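How to Work Out Whether a Robot Could Do Your Tidying Up Yet

Posted 11/26/23

If you're anything like me, you've watched one of those clips where a robot arm folds a tea towel and thought, right, when can I have one for the playroom? I've spent a good while at the bench in our Brasanley workshop trying to get an arm to pack away toys, and people keep asking whether it's ready. My answer is to try a little test at home first, on paper, before you spend a cent (or a weekend, which is dearer still!).

Start by choosing one chore and making it small. "Tidy the lounge" is hopeless. "Put the blocks back in their tub" is something you can work with, and wooden blocks are about the kindest thing you can hand a gripper, being firm, light and flat on the sides.

Next, write down every move your own hands make, including the ones you'd never think to mention. Mine came to 30 lines for one small tub, and I'd still forgotten nudging a block away from the wall so I could get my fingers behind it. 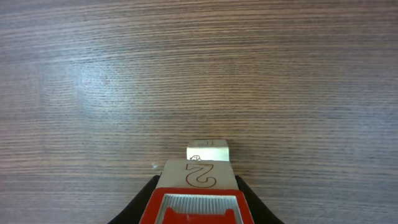

Now go back through your list and put a mark beside any step where you feel your way. Picking up one block is fairly well sorted these days. Picking up two that are touching is a different kettle of fish, as the fingers may get a good hold on one and only a bit of the other, and a camera down near the grip can't always see past the closer one.

Then time yourself. I cleared our tub in 76 seconds, chatting the whole way through. The arm's best run was 238, and I'd set the blocks out nicely for it beforehand, so be fair to yourself and add your own setting-up time to the machine's score.

Last of all, do the chore on six different days without tidying up specially for it. If the mess looks much the same every time, a machine has a decent chance. If there's a sock in it, or the dog's been through, I'd hold off and look again in February, when I'll be writing up how we go with the Flindley tubs and their rotten little lids.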